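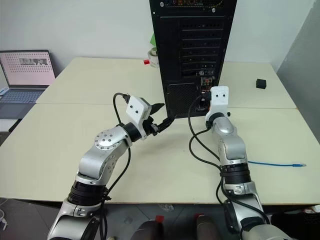
Two-arm cabling work at the Usuga lab, with the rear of the tower facing the arms.

The Vosia project is training one policy to plug cables into the back of a desktop computer. Stijn De Graaf's group started from 2000 demonstrations, then cut the set to 700 by dropping runs with long pauses. The smaller set trained faster and did better on the network cable, where the connector has to be turned before it goes in.

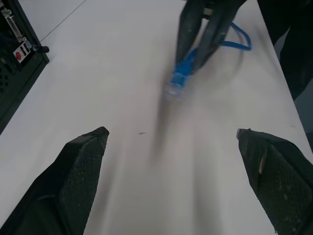 Wrist views made the largest difference. Without them the policy often stopped short of the port. Power plugs are still the weak point, and the group plans to record roughly 1000 more runs for those in May. Notes are on the Flitport page.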